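January 10, 2026
By Marlies Fankhauser

Section 2. Before you order — planning and budget

Read this before you sign anything for the Moltik pick station. Most of the trouble we see starts on the order form.

1. Write down what you want picked. Soft stuff, hard stuff, both. Heaviest item in grams. If anything goes over 400 g, stop and call Renzo Leone at Prestura.

2. Measure the table. You need 90 cm clear in front of the base and 40 cm each side. Pale matte top is best — shiny steel gives the wrist camera trouble.

3. Pick the finger set. Standard two-finger set is in the base price. Wako soft pads are a seperate line item. Order them now if you plan on fabric or foam, lead time is 20 working days.

NOTE: Fingers wear. Budget one spare pair per arm for the first year.

4. Add the extras people forget:
- wrist camera cable, plus one spare
- mounting plate for your table (not incuded)
- practice objects. Cloth toy food, plastic bowls, a colander. Cheap, any toy store. Get shapes with curves and holes as well as plain boxes.

5. Put training hours in the budget. Two people, 40 hours each. Same two people the whole way through if you can manage it.

6. Hold back 20 percent for fixes after set-up. Do not let purchasing fold this into the main line.

CAUTION: Do not buy a used power supply to save money. Wrong voltage kills the wrist board and the warranty with it.

CAUTION: Emergency stop has to be within reach of the operator. If the table is against a wall, plan the cable run before the order goes in.

7. Send the finished sheet to Rahel Zwahlen. Orders in by end of January ship in April. Anything later — ask first.

NOTE: Changing the finger set after shipping means a new quote. Check step 3 again.

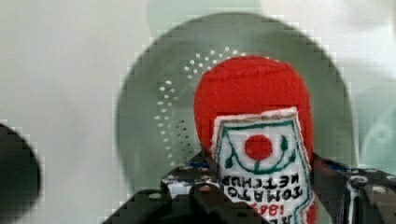
Fig. 2-1. Two-finger grip on a cloth ketchup bottle, green colander behind.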